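Keeping the lint off black velvet (and other dark fabric headaches)

I've been fighting with soft black fabric since I started sewing, and I keep getting asked how I store it, cut it and get the fuzz off, so I'm putting everything on one page.
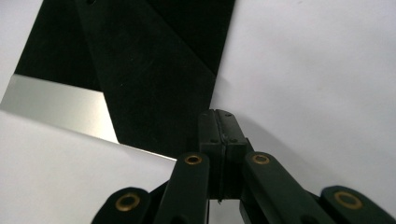 Sadia Gondal wrote in to say that she gave up on lint rollers years ago and uses a barely damp rubber glove, always stroking in one direction, and that it gets cat hair off her black felt faster than anything from the store. I tried it the same evening and I'm a convert! Squeeze the glove out well first, though, and try it on a corner, especially with velvet, which can mark if you get it wet.

Okay, cutting. I work on a white surface whenever I've got something black to cut (an old sheet pulled tight will do if your table is dark), and it saves my eyes so much squinting at the edges. Regular chalk is fine on felt, but it drags on velvet, so I use a thin sliver of dried-up white soap and mark the back. Pins go inside the seam allowance only. They leave little dents otherwise, and I have a cushion cover with a whole row of them to prove it.

Find the direction of the nap before you cut anything. Run your palm up and down the fabric: one way feels smooth, the other feels a bit grabby. I put a scrap of masking tape on the back with an arrow on it and leave it there until the last seam is done. I skipped the arrow once, on a set of drapes, and one panel looked gray next to the other. 33 inches of good velvet, wasted.

For pressing, please don't put the iron straight down on it. Lay the fabric face down on a fluffy towel, hover the iron and let the steam do the work, then leave it flat for 20 minutes before you touch it. I know, I'm impatient too.

Storage is where I've changed my mind. I used to fold everything into a bin, and every piece came out with a crease across the middle. Now I roll it on cardboard tubes, soft side out, with a strip of tissue paper at the end, and slide the whole roll into an old pillowcase. The rolls lie on the top shelf of the closet, with nothing stacked on them. Plastic bags I only use for the drive home from the store.

Small scraps are worth keeping, by the way. A square of black felt under a lamp or a vase saves the tabletop, and a strip glued inside a drawer stops the spoons from rattling. Just vacuum the strip now and then with the brush attachment, because crumbs love it.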